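Expansion card

An expansion card is a printed circuit board that can be fitted to a computer to add functions which its main board does not provide. Cards are used for graphics, sound, networking, storage control and the capture of signals from measuring equipment. The board is inserted into a slot on the motherboard, and a bracket at one end is usually fastened to the rear of the case so that sockets on the card can be reached from outside.

Early home and office machines relied on cards for many ordinary tasks, including printing and the control of disk drives. As these functions moved on to the motherboard, fewer slots were needed. By 2000 many office computers were sold with built-in sound and networking, although separate graphics cards remained common. 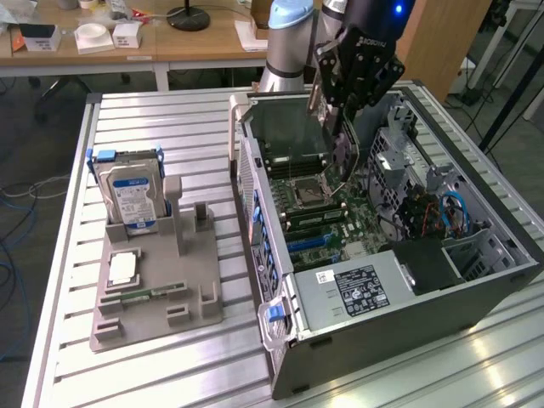
Bianca Crăciun has argued that this account gives too little weight to repair, and that a machine with a failed network port could be kept in service for years by adding a cheap card. Khoa Thái takes a different view, holding that most owners never opened the case and that slots were mainly of value to workshops and laboratories.

Slots differ in shape, width and speed. A PCI Express card may be placed in a longer slot than it requires, but older PCI cards do not fit PCI Express slots. Cards with a high power demand may need a separate cable from the power supply.

Before a card is fitted, the computer should be shut down and unplugged. The card is held by its edges and pressed evenly into the slot. Some cards also require a driver, a small program that allows the operating system to use them.

See also: Motherboard; Riser card; Sound card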